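Buscar en el sitio Buscar

Funda nórdica Nomis, cama individual: revisión tras 18 lavados

El tejido es de ligamento tafetán, estampado por una sola cara. Se lavó a 40 grados, centrifugado a 1.000 revoluciones, sin suavizante. Encogimiento en el largo: 2 cm. En el ancho no se aprecia variación. El azul claro del fondo conserva el tono y los dibujos mantienen el contorno.

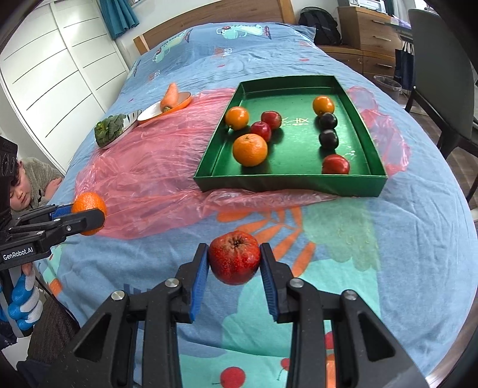

Según Jabłońska, a ella los corchetes del cierre se le soltaron antes del décimo lavado, con el mismo programa. En nuestra unidad siguen firmes; puede haber diferencias entre lotes.

El pilling se concentra en la zona de los pies. La Wultska, de precio similar, forma menos bolitas pero se arruga más y exige plancha. 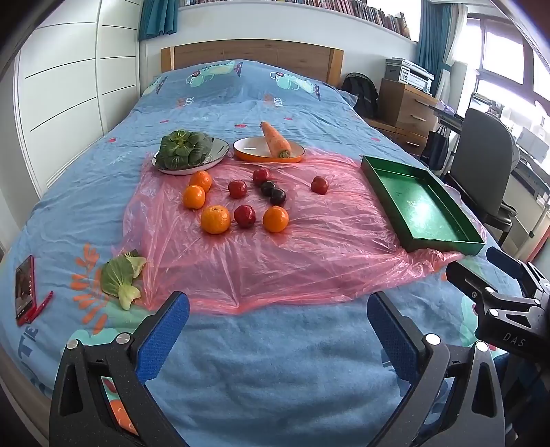

Última actualización: 17 de julio de 2021

Costuras interiores remalladas, sin hilos sueltos. Faltan lazos en las esquinas, por lo que el relleno se desplaza. Valoración: correcta para uso diario.

© Nonideo · Contacto · Volver arriba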